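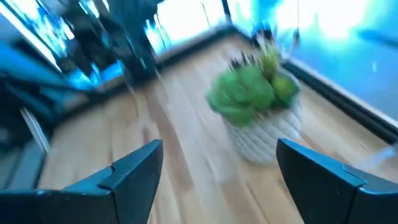 Kastville council last night. Long one, so a thread. Typing fast, sorry in advance.

Main item was the recall petition against Colin Clegg. Clerk tossed 963 signatures. 963! Petition needed 3,000 and they turned in a decent cushion, now the cushion's gone and then some.

Reason given: people wrote "Gondal" as their town instead of Kastville. Gondal got annexed years ago. Their mail still says Gondal. Their water bill says Gondal. The city's own water bill.

Halina Ziółkowski asked the city attorney straight out whether those folks are registered voters here. He said yes. She asked if they could vote in the recall. Yes. Could they sign for it? "That's under review."

Clegg didnt recuse himself from the discussion btw. Sat there the whole time and asked the clerk friendly questions about her workload.

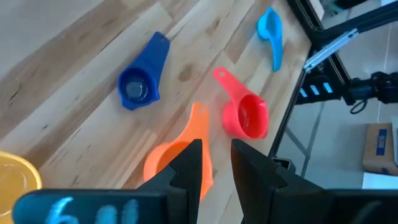
Measuring cups on the butcher block.

Ok back. Motion to let people fix the town line on their signatures failed, two votes for, everybody else against or looking at their phones.

I don't even know how I'd vote on the recall. The Hotholm road contract stunk but I've seen worse. But you don't get to beat a petition on what somebody calls their own neighborhood.

Petition people have until 6 tomorrow night to appeal to the county. They were already passing around a sign-up sheet in the parking lot - lots of Gondal adresses on it.

Next meeting is in September. Public comment got moved to the end of the agenda again, so bring a snack.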